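Kitting is the step before assembly. Somebody takes the parts for one unit out of stock, puts them together in a tray, and the tray goes to the person who builds it. On our line that means a sensor, a round board and a wire harness for the Flakari, plus hardware that gets added later. Until July all of it was done by hand on two benches. One of those benches is now a two-arm cell, and I have been asked often enough what it changed that I am writing it down.

The layout is plain. Parts sit in yellow bins on both sides, the tray sits between them, and each arm covers its own side. We lined the tray with white paper after the first week, when reflections from the steel were giving us bad position estimates.
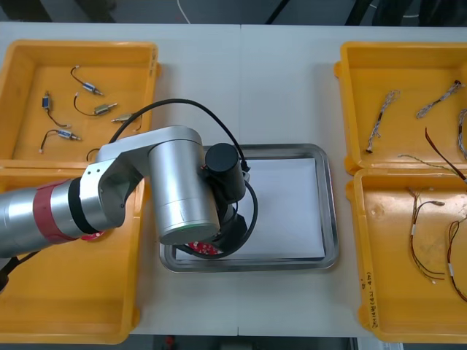

The cell was specified at Radov, where I do process engineering, and the control software came from a small integrator called Akyol. Their first cycle time estimate was optimistic. A person who knows the job builds a kit faster than the arms do, and I expect that to stay true for a while. The arms can run through lunch and the end of second shift, so the daily count comes out slightly ahead. Last month's total was 973 kits.

Most of the trouble is with flexible parts. A board keeps its shape. A harness is lying differently every time, and two of them in the same bin will catch on each other. When a pick fails the arm retries 3 times and then stops and calls for a person. On a bad shift we get 13 calls, on a good one maybe two. 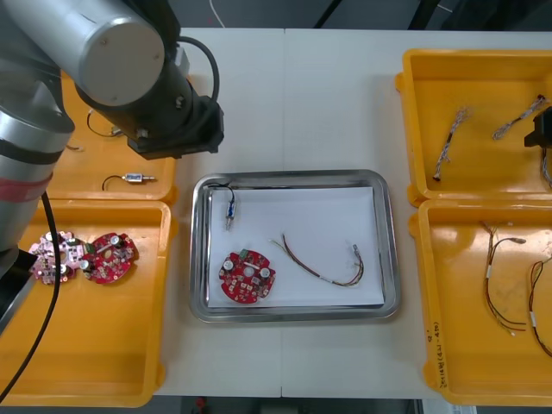 Those calls are where the work went. Tülin Canpolat kitted by hand for eight years and now looks after the cell. Her day used to be continuous and fairly quiet. Now it is broken up: load bins, clear a tangle, check a finished tray, go back to the manual bench, get called again. She told me her hands hurt less and her head is more tired. I don't have a metric for the second part and the project plan had no line for it.

She also changed how the bins are loaded. The original instruction was to fill them, which made sense for a person reaching in. She puts in a few parts at a time, spread out, with the connectors clear of each other. It means more trips to the shelf and far fewer stops. Her version is now the written procedure - revision C, if you work here and are still using the old sheet. 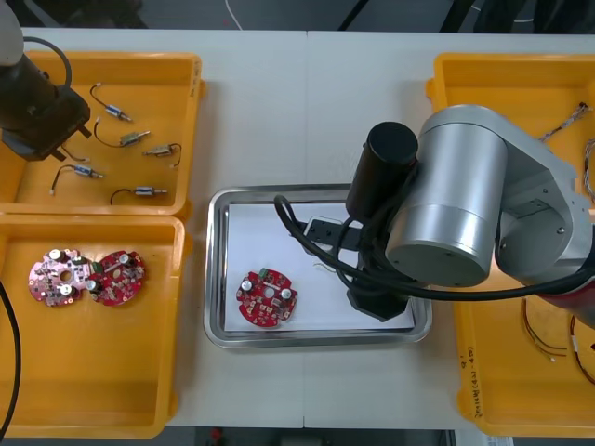 *Photo: Radov process engineering*

Nobody on the team lost a job over this, but one open position was closed and not refilled, and I think that should be stated whenever the cell is presented as a success. The pay grade for tending it is also unsettled. It is currently the same as for kitting, although the person doing it has to read fault logs and decide when a restart is safe.

Next on the list is the Bitita variant, with a longer harness. I have asked for Tülin to be in the trials from the start this time, with the hours booked to the project. The request is still waiting for a signature.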